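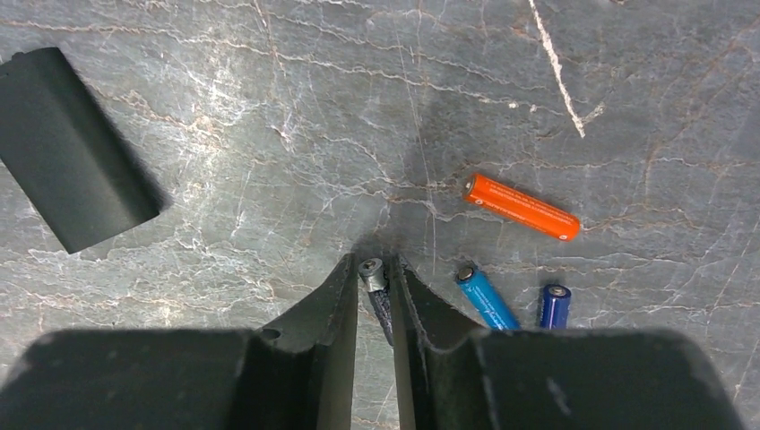
A small battery, held upright. Household batteries of this kind will be taken free of charge at all Mivari drop-off points from October.

FOR IMMEDIATE RELEASE

Mivari Brings Its Free Household Battery Drop-Off Back to Elum and Brurnora This October, With More Places to Go and Longer Hours

ELUM – If you have a kitchen drawer, you very likely have a few old batteries in it, rolling around with the rubber bands and the takeout menus and the key to something you no longer own. Mivari would like to have them, please. The local household recycling service announced today that its free battery drop-off will return to Elum and Brurnora for the whole month of October, with seven collection points in place of last year's smaller number, evening hours at most of them, and a new pickup option for people who find it hard to get out of the house.

Last year's drop-off brought in 2742 pounds of used batteries from homes, schools, churches and small shops across the two towns. That was a good deal more than Mivari had planned for, and by the third week the sorting tables at the Mthembu Building were full from end to end and the staff had taken to eating lunch in the hallway. The service has spent the months since then finding more shelves, more bins and more room, and says it is now ready for whatever the people of both towns care to bring.

"We had folks coming in with coffee cans and pickle jars and, in one case, a very nice hatbox, and every single one of them told us the same thing, that they'd been meaning to do this for years and never knew where to take them," said Gerrit Botha, director of Mivari. "I don't think people are careless about this at all. I think they're holding on to these things out of a feeling that the trash can is the wrong place for them, and they're right, and all they need is a door that's open when they get off work. So this year we've tried to have a lot more doors, and to keep them open later."

What to bring

Mivari will take all the ordinary batteries found around a home. That means the common cylinder sizes used in flashlights, clocks, toys and remote controls, the square nine-volt kind that goes into many smoke alarms, the flat button and coin cells found in watches, hearing aids, kitchen scales and musical greeting cards, and rechargeable batteries from cordless phones, cameras and power tools. Old cell phones may be brought in with the battery still inside. There is no need to pry anything open, and the staff would much prefer that you didn't.

The batteries don't have to be sorted by size or brand before you come. People who enjoy sorting are welcome to do so, and there were several last year who plainly did, but everything is gone through by hand at the Mthembu Building anyway and a mixed bag is perfectly fine.

Car batteries, motorcycle batteries and batteries from electric bikes and scooters can't be accepted at the drop-off points because of their size and weight. Residents with one of these should call the Mivari office, where someone will be glad to talk through the choices and, in many cases, set a time to bring it straight to the loading door.

How to get them ready

A little care at home goes a long way. A used battery often has some charge left in it, even when it will no longer run a toy or a clock, and the ends of two batteries touching each other or touching a piece of metal can make heat. Mivari asks that residents put a small piece of clear tape over the ends of nine-volt batteries, button cells and all rechargeable ones before bringing them in. Regular alkaline batteries can go in as they are, though tape does no harm.

A glass jar, a plastic tub or a cardboard box makes a good container. Please leave metal tins at home this time around, fond as everyone at Mivari is of a good cookie tin. If a battery is swollen, cracked or leaking, set it by itself in a plastic bag or a small tub with some dry sand or plain cat litter, keep it away from anything that burns easily, and hand it to a staff member instead of dropping it in the bin. Wash your hands afterward, and keep button cells well out of the reach of young children at every stage, since they are easily swallowed and can do serious harm in a short time. Anyone who thinks a child may have swallowed one should get emergency help right away.
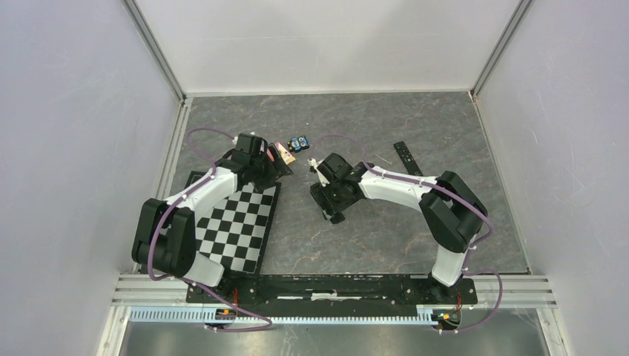
Photo: Mivari

Where to go and when

The drop-off points will be open all through October. Four are in Elum: the front lobby of the Mthembu Building, the public library, the hardware store on Canal Street, and the community center next to the ball field. Three are in Brurnora: the town hall, the grocery store at the top of the hill, and the high school, where the bin will stand just inside the gym entrance.

Most locations will take batteries until 7 p.m. on working days. The library and the town hall keep their own hours, which are posted on their doors, and the high school bin can be reached during the school day and at any home game. Parking is free at all of them. The Mthembu Building has a ramp on the east side and a bell at wheelchair height, and a member of the Mivari staff will come out to the curb for anyone who would sooner stay in the car.

Home pickup is new this year and grew out of a letter from a reader of the Mivari newsletter, who wrote that she had a full shoebox of hearing aid batteries and no longer drove. Residents of either town who are older, ill, caring for someone or simply without a ride can call the office and ask for a visit. The van will make its rounds in the mornings, and the driver will bring tape. There is no charge for this and no form to fill in.

What happens afterward

From the drop-off points, the bins go by van to the Mthembu Building, where the contents are weighed, checked and sorted by type. Each type is then packed into its own drums and sent on to a licensed processor. Depending on the kind of battery, the materials that can be recovered include steel, zinc, nickel, cobalt and lithium, which can go back into making new goods.

Visitors are often curious about this part of the work, and Mivari will once again hold an open house in the middle of the month. There will be cider and doughnuts, a talk by the sorting staff on how to tell one sort of battery from another, and a table where people can have an unmarked or puzzling battery looked at. Last year's most puzzling item, a heavy gray block from the bottom of somebody's grandfather's tackle box, turned out to belong to an old lantern, and the family took the lantern home again and kept it.

A part for schools and clubs

Six schools have already signed up to run their own collections alongside the public one. Each will receive a classroom bin, a roll of tape, a set of posters and a visit from a Mivari staff member, with a short lesson suited to the age of the children. Scout troops, youth groups and sports clubs can ask for the same materials while they last. There is no contest this year and no prize for the heaviest bin. Teachers said, very kindly, that the contest had led to some families buying batteries, and that wasn't quite what anyone had in mind.

"The kids are the best messengers we've got, and I say that as somebody who was sent to the basement by his own daughter with a flashlight and a checklist," Botha said. "She came back up with more than I'd have guessed we owned. I hope there'll be a lot of that going on in October, a lot of families rooting through the closets together and finding the flashlight that doesn't work and the camera from some vacation long ago. Bring us the batteries and keep the camera. And if you've only got two or three of them, come anyway, we'd be just as happy to see you."

Shops, offices and apartment buildings that would like a bin of their own can ask for one through the Mivari office. Bins are lent free of charge for the month and are emptied on request. Landlords and building managers are asked to choose a dry indoor spot, away from heaters and out of direct sun, and to call before the bin is full.

About Mivari

Mivari is a household recycling service for the towns of Elum and Brurnora. From its home in the Mthembu Building it handles batteries, light bulbs, leftover paint and small appliances throughout the year, and runs a repair evening each month where neighbors can bring in a lamp, a toaster or a radio and get a hand with it.

Media contact
Gerrit Botha, Director
Mivari, Mthembu Building, Elum
Interviews and visits to the sorting room can be arranged through the front desk.

###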